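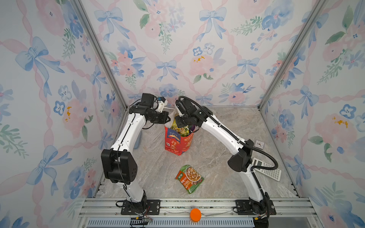
For thirteen months I have written down everything I spend on food. I started in March of last year, when I moved to Wikholm and understood that I did not know what things cost anymore. In my old country I could stand before a shelf and feel in my stomach if a cheese was expensive. After moving I had no such feeling. I multiplied prices in my head, made mistakes, and came home with butter that cost more than my lunch.

So I bought a notebook with squares. Before that I tried Clurix, a program for the phone, because my colleagues use it and they are happy with it. It put my bread under "Leisure" and my soap under "Groceries." One can correct this by hand, but if I must correct by hand, I prefer to write by hand also. The notebook has three columns: what, where, how much. The date I write only at the top of the page.

In the first year the sum was 3,300. I looked at this number for a long time and did not know if I should be ashamed or proud. It is for one person who eats well, drinks too much coffee and has guests perhaps once in a month.

Most of the money goes to two places. Bodnár is the small shop at the corner of my street, where everything costs a bit more and where they let me pay the next day when I forget my wallet. Bonen is the big supermarket behind the station. I walk there when I need flour, oil, rice and other heavy things, which is a bad plan for a person without a car, but I have not found a better one. 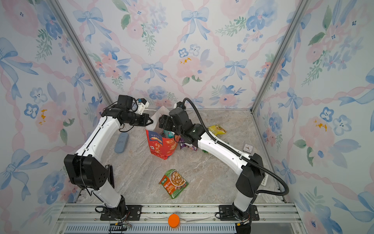

Is it worth the trouble to write down every small thing?

For me the small things were the most useful part. I thought that my problem was meat and cheese. When I added the pages together, the biggest surprise was what I ate while walking home: a roll, some nuts, a chocolate. In one month it came to 61, and I could not remember the taste of any of it. I still buy chocolate, but now I buy it with the other food and I eat it sitting down.

I also learned that I throw away too many vegetables. The notebook does not show this directly. It shows that I bought spinach on four pages in a row, and I know very well that I did not cook spinach four times. My mother would have seen it without any notebook. She kept the money for the week in an envelope, and when the envelope was thin we had potato soup with paprika. I thought then that soup was simply what people ate at the end of the week.

When I wrote about this in spring, I received more letters than usual.

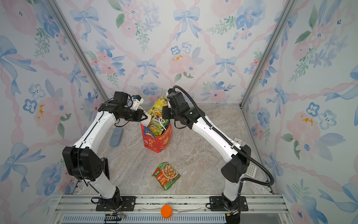
Levente Hajdu wrote that he stopped his own notebook after half a year, because he began to choose his dinner by how it would look on the page. He would stand in the shop wanting a piece of fish, and put it back only so the column stayed short. He now writes down one week in each season and leaves the rest of the year in peace.

I have thought about this letter a lot. I know this fish very well. In the winter I was so careful that I refused to buy oranges, and I love oranges, and they were not even expensive. I had made a nice low month and I wanted to keep it low. It was a kind of game, and I was winning it, and I was also eating cabbage every evening.
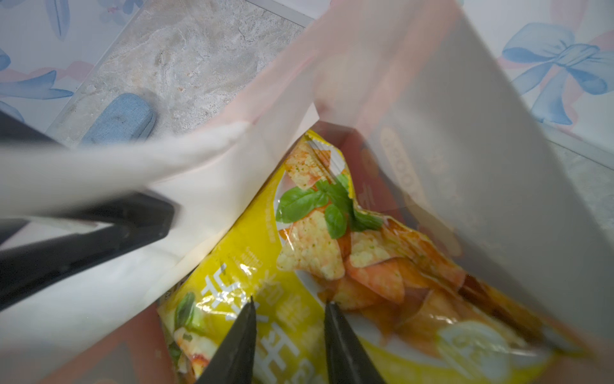
After that winter I changed the rules a little. Fruit I still write down, but I do not add it to the sum. The same for anything I buy when friends come to eat. It makes the accounting less correct, and a serious person would not accept it, but I notice that I cook for others more often since I made this rule. Last time it was stuffed peppers, too many of them, and we were eating them cold the next day for breakfast.

The feeling in the stomach has come back too, slowly. I can stand in Bonen before the cheese and know at once that it is too much. At Bodnár I know it also, but there I buy it anyway.

The notebook has a few empty pages left, and I have already bought the next one. It has lines and not squares, because the shop did not have the other kind. I will see in summer if I can get used to it.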